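Home | Opinion | Families | Letters

Leave the blocks out

By Oriana Insaurralde

Most advice on children's toys comes down to owning fewer of them. I agree with that, but I think we have the storage part wrong. We buy bins with lids and labels, and at the end of the day everything goes into them. By morning the child has to start over.

The playroom at the Modise center, where my son goes two afternoons a week, used to work that way. The shelves held over 1,000 pieces, and cleanup took up the last part of every visit. Children dumped a bin, looked at it and walked off to dump another.

I would put out a small set on a board and leave it there. A few colors and a few shapes are plenty. A child who sees blocks standing in groups has something to agree with or argue with. Do the reds belong together, or do the round ones?
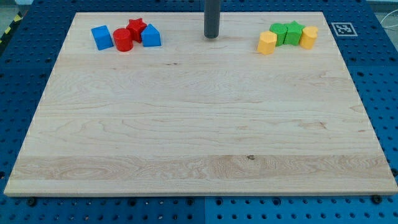

A star next to a cylinder of the same color is already a decision. Another child may want the two cylinders side by side and the colors mixed, and that is fine with me. Sorting is mostly changing your mind.

Parents tell me a board left out looks messy. It takes up one table – we can spare a table. Put the lids back on the markers and leave the blocks alone until tomorrow.

Related
Do toy libraries still work?
Skatholm parents on shared playrooms
Letters: the trouble with labels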